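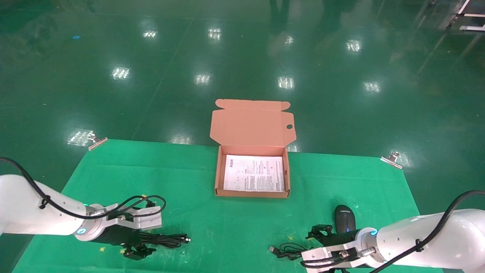
Two arms, one mat, one open mailer box, with the mouse and two USB cables still to deal with.

Setting up a shared packing cell: the rules worth keeping

Most cell checklists I get sent are too long, and people tick them without looking. The one we inherited at Trullalville had a whole page on signage and one line on what happens when two grippers want the same bit of air. I've cut it down to what I can defend.

Fix the mat first. Clip the corners and tug each one. A cloth that creeps a few millimetres a cycle will make a good program look bad, and you'll waste a morning blaming calibration.

Give each arm its own side, and write down who may cross the middle, and when. Software that "handles it" is a claim by the seller. Run both arms at crawl speed with the box in place and the lid up, as the lid is what gets hit.

Tie the cables along the arm, then move every joint to its limits by hand guiding. If a loop pulls tight, redo it. Arwel Hopkin at Sullosier wants a tie every 700 mm; I've seen no evidence for that number and go by where the cable rubs.

Check the lighting from the camera's side. Polished floors throw back every ceiling lamp, and a matte mat only helps inside its own edges.

Don't trust the status lights. A lit ring on a joint tells you what the controller thinks. Learn your maker's colours, then press the stop and watch both arms. Do it at the start of every shift, including the late one.

Leave loose USB leads until last in your trials. They never lie the same way twice, and the 98 per cent success rates in brochures rarely include them. Our Harawira log has 2167 attempts in it, and I'd still not quote a figure to a customer.

Log every stop with its cause. "Operator error" is not a cause.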